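Teaching two arms to shelve tuna

I got to Hoston a little before 9 in the morning, and the woman who runs data gathering at Sevetti was already on her second coffee. She's been at it for three years, and she talks fast. "People ask me what the robot can do," she said. "I'd much sooner talk about what we showed it, you know?"

What they're showing it this month is cans. A person drives the two arms, the cameras and joint positions get saved, and each run becomes one example for the model to learn from. They had 348 good ones when I visited, and I got to stand right next to the table for a while (I kept my hands in my pockets, I promise!). 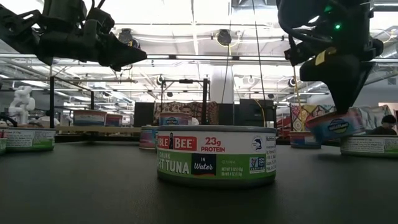

Tuna at table height, with one can up in the right gripper.

I asked why canned fish, of all things. She laughed. "They're cheap, they don't bruise, and the labels are all over the place. I want it to cope with a white label and a pink one and not care." She buys them at the grocery store by her apartment, where the cashier has stopped asking.

The part I hadn't thought about was how much work goes into the starting layout. If every run began with the cans in the same spots, she told me, the model would learn the spots. So the operators mess things up on purpose – a few cans bunched together, one off by itself, a couple already up on the board. "My first batch was way too tidy. I threw out 77 runs and sulked for a day."

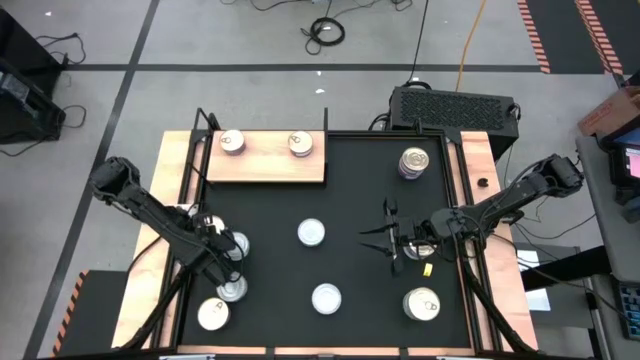 What makes a bad example?

"Hesitation," she said right away. An operator who hovers for ages while making up their mind teaches the arm to hover too. Dropped cans are fine with her, as long as the person goes back and picks them up. Those runs get their own tag, and she wants 40 more of them before anybody starts training.

She's just as fussy about the wrist views. The overhead angle tells you where things are, but up close is where you find out if the fingers are lined up with a can or about to clip the one next to it.

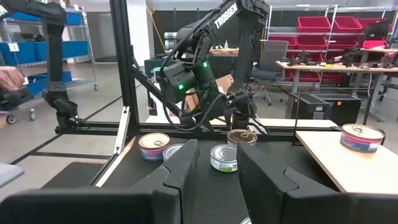
I tried driving for 30 minutes myself, and wow, it's tiring. My shoulders were up by my ears. She went through my runs afterward and kept exactly one, which I'm choosing to be proud of. Next up is a set with boxes, then bags, and she's already dreading the bags. "Bags fold. Ask me again in May."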